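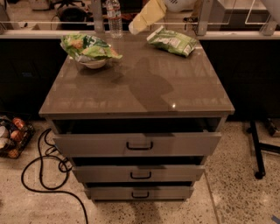 A three-drawer cabinet with a gray-brown top, on a terrazzo floor

About Flunier

Flunier is a secondhand office furniture dealer in Undham. We buy desks, cabinets, shelving and meeting tables from businesses that are moving, closing or cutting back on space, and we sell them to businesses, schools and people who work from home. We also rent furniture by the month and clear offices under contract.

How we started

The company began in a single rented unit on Sheehan Road with a van and a stock of filing cabinets bought from an insurance office that was closing its upper floors. The cabinets sold within the season and most of the buyers asked for desks, so we went looking for desks. We outgrew the unit and moved to the present building on the Borside side of town, a former printing works with a loading dock at the back and a freight elevator that still has its original gate.

There are nine of us now. Two work in the repair shop, and the rest are split between the showroom, the office and the trucks. Everyone has spent time on deliveries, including the person who answers the phone, and that helps when a customer calls to ask if a conference table will go up a narrow staircase.

What we buy

We take storage, desking, seating and tables in commercial quality. We will look at single pieces if they are brought to us, but we normally collect only larger lots. Send a few photos and a rough list, and we will tell you what we can pay for and what we would take away at no charge. Some things we can't take: upholstered seating with torn foam, anything that has been stored in a damp basement, safes, and glass desks without their original fixings.

If you are clearing a whole floor, one of our buyers will come out and walk through it with you. The written offer follows by email and stays good for seven days. We pay on collection.

What happens in the shop

Each piece is checked when it comes off the truck. Drawers are taken out, the runners are cleaned and greased, and any that bind are replaced. Locks are tested and rekeyed when the key is missing. We tighten or replace feet and casters, clean the tops, and touch up chips where a good color match is possible. Where it isn't, we leave the mark alone and say so on the tag.

We grade stock in plain terms. "Clean" means light wear that you would have to look for. "Used" means marks you will notice in normal light. "Working" means the piece does its job and the price reflects its looks. We dropped the old letter grades in January after too many conversations about what a B was.

Pieces that can't be sold whole are taken apart for drawer runners, hinges, handles and shelf pins. The parts room is open to customers, and a fair number of people come in only for that. Bring the old part with you if you can. Runners in particular look alike and are not.

The showroom

At most times there are more than 200 pieces on the floor, with further stock in the racks upstairs. It is arranged by type, with storage along the windows, desks in the middle and chairs by the counter. Matching sets are kept together and tagged with the number available. You are welcome to sit in things, open things and measure things. Tape measures are on hooks at the end of each aisle – please put them back.

We don't hold stock without a deposit. A deposit keeps a piece for two weeks, and it comes off the final price.

Delivery and rental

We deliver in Undham, Borside and the towns along the river with our own trucks. Delivery includes carrying the furniture to the room where it will be used and assembling anything we took apart to move it. For longer distances we use a freight company and pass on their charge as it is. Upper floors without an elevator cost extra, and we ask about this when you book so the price on the day is the one you were given.

Rental suits project offices, temporary classrooms and election offices. The minimum term is one month. If you decide to keep what you have rented, part of what you have paid is taken off the purchase price. The details are on the rental sheet, available at the counter or by email.

Visiting us

The entrance for customers is on the street side. Trucks and trailers should use the dock, which is reached by the lane past the tire shop – ring the bell and someone will come down. Parking in front is free but limited. The showroom is on the ground floor with no steps, and the upstairs racks can be reached by the freight elevator with a member of staff.

Page last updated September 16, 2023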